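Minutes, kitchen ventilation and fittings working group
November
Minutes taken by Hường Trình

Present: Thoa Khương (chair), Kha Chu, Hậu Triệu, Hường Trình. Apologies: Thắng Mai.

1. Previous minutes
Agreed with one correction. The Devach quotation covers ducting only, not fans.

2. Extraction, Pellton flats
Kha Chu reported that 28 flats still have recirculating hoods. Ducted extraction is preferred wherever the run to an outside wall allows it. Two flats on the north side have no clear route, and Vekura will be asked to price a riser. Filters are to be changed at each change of tenancy.
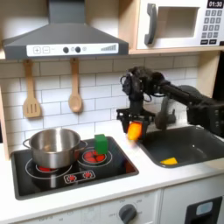 Hood with chimney duct and front control strip.

The chair asked whether grease traps should be included in the same order. Left open until the Vekura price is in.

3. Wall finishes
White tile in a staggered pattern stays the standard finish behind counters. Hậu Triệu raised the cost of regrouting where pale grout has stained — dark grey was agreed for all new work. Existing walls will be left until they fall due. Sealant at the worktop joint to be checked at the same visit.
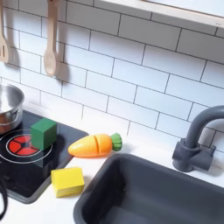
4. Cooktops and worktops
Ahonen has offered replacement panels at 174 per unit, delivery included. Kha Chu noted that the cut-out differs from the present one and that the worktops would need trimming. One sample to be fitted before any order is placed. Isolator switches must remain within reach of the worktop. 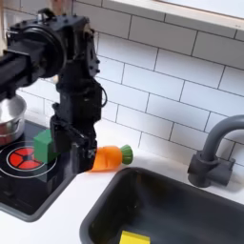
Dark glossy stovetop panel in dark grey surround.

5. Shelving
Microwaves are to go on a shelf, clear of the hood. Fixings into tile need a longer plug than the one now specified. Hậu Triệu will amend the sheet and send it to Thắng Mai for checking.
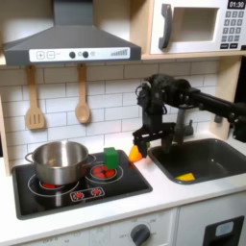 Microwave on light wooden shelf, to the right of the hood.

6. Budget
743 remains in the small works line. The regrouting trial will be charged to it.

7. Actions
Kha Chu — riser price from Vekura.
Hậu Triệu — fixings sheet.
Hường Trình — sample panel from Ahonen.

Meeting closed at 4.10 pm.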